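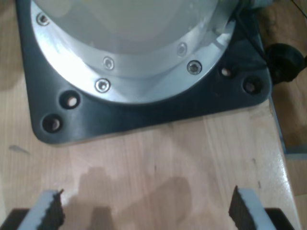

Looking after a wooden tabletop

A plain wooden top will last for decades if it gets a few minutes of attention each week. Most of the damage I see comes from grit, standing water and the wrong cleaner.

Everyday cleaning

Brush off crumbs and dust first. Wiping over grit is what puts fine scratches in the finish. Then go over the wood with a cotton cloth wrung out in warm water and a drop of dish soap. Follow the grain, and dry with a second cloth right away.

Skip the all-purpose sprays. Many of them leave a film that turns sticky by summer and has to be taken off with mineral spirits.

Work with a cloth down

If the table doubles as a workbench, keep an old towel or blanket for it and shake it out before each use. Screws and filings caught in the pile will mark the wood as badly as a bare metal edge.

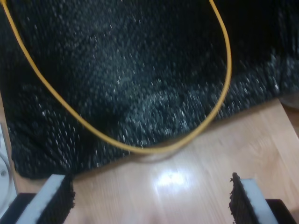
Wash it separately from clothes, and leave out the fabric softener, which makes cotton less absorbent. Never leave a damp cloth on the table overnight.

Heavy items

Lift, don't drag. Two people are better than one for anything over 40 pounds. Stick felt pads under anything that stays put, and check them every October. Once felt has picked up grit it acts like sandpaper, and new pads cost very little. 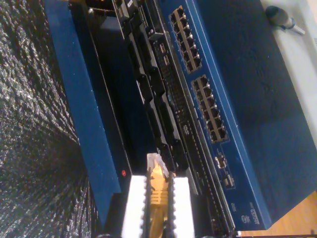

Rubber feet are a separate problem. Some kinds react with lacquer and leave a gray ring that no polish will shift. A square of cork under each foot prevents it.

Water rings

A white ring is moisture in the finish. Leave it for a day, then try a dry cloth and a warm iron on low, a few seconds at a time. A black ring has gone into the wood itself and will need sanding.

Re-oiling

Oiled tops need a fresh coat about twice a year. Finlay Munro, who taught me to finish tables at Trurnside, used 200 grit paper, a light hand and one thin coat. Wipe off the excess after 15 minutes. Lay oily rags flat outdoors to dry before you throw them out, as they can catch fire if left in a heap.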